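An open day at the Mekau paper mill

15 Jun 2014

I got to Nusden way too early, so I had coffee by the river and watched the parking lot fill up. The Mekau mill opens its doors once a year, and I'd missed the last one because of a flat tire. This time I was ticket 59 — they hand you a little stub of their own paper, and of course I kept it.

Our group started in the pulping shed, which smells like wet cardboard and something sweet. Mekau still makes a cotton paper they call Lavero, and the rag comes in as bales of shirt offcuts. Our guide let us stick our hands in the finished pulp. It's like cold oatmeal! She told us a good batch gives them 400 sheets, and then somebody's kid asked if you could eat it. 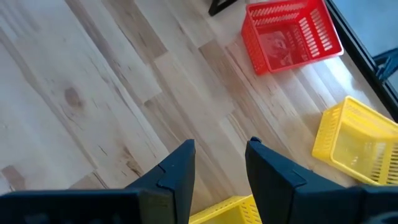 After that we went up the back stairs to the drying loft, my favorite part by a mile. The sheets hang over ropes in little bunches, and the shutters get opened or closed depending on the weather. In January it can take the better part of a week for one load. I could have stayed up there all afternoon, but the next group was already on the stairs.

Sizing came next. That's when the dry sheets get dipped in gelatin so ink won't bleed, and I finally understand why my cheap sketchbook goes fuzzy. 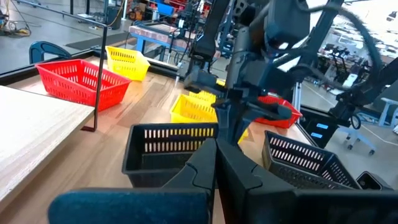 A woman in our group wanted to know why they didn't just add the size to the pulp and skip a step. They do for the printing stock, the guide told her, but Lavero buyers want to scrub and lift their watercolor, and the surface holds up better when it's dipped.

Lunch was soup and a roll from the Fekete bakery stand (get the poppy seed one, and get there before noon). Then I tried forming a sheet myself. You dip the mold, lift it level and give it a shake. Mine had a hole in one corner and a thick ridge down the side. I made 2 and the second was worse. 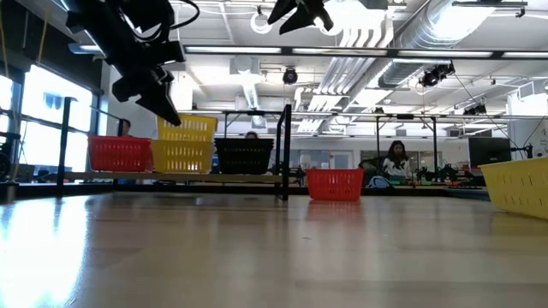

Reader comment: I went the same day and my sheet fell apart too. The man at the vat told me I was shaking too long, and that you have to stop before the water's all gone. Did you get to see the watermark room? They closed it before our turn.

We did, but only for a few minutes. It has drawers of old wire designs, 921 of them going by the sign on the door, mostly crests and initials. I bought a pack of seconds on the way out and I've already used half of it.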